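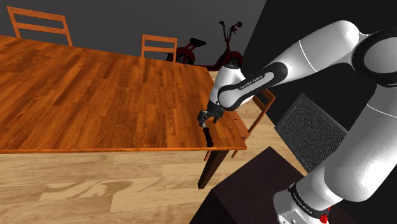
Pemum opened its test hall to visitors for one afternoon in October. I went to find out whether an arm can clear a dining table yet.

The work is split between simulation and hardware. In simulation, the arm picks a single block off a bare wooden table and places it at a given point. Alžběta Baláž, who runs the simulation side, put the latest result at 405 good placements before the first dropped block. On hardware the same policy managed 23 in a row.

The hall demo used cups. The arm took 14 seconds per cup and stopped twice for a glass one, which the depth sensor did not register. Plates were not attempted -- a flat rim leaves too little for two fingers to close on. Wiping is planned for the next phase.

Baláž would not give a date for home use. Shop-floor sorting at the Wudiritz site is closer, with fixed lighting and 100 known parts. The queue for the second demo was long, so I missed the Pluston conveyor cell.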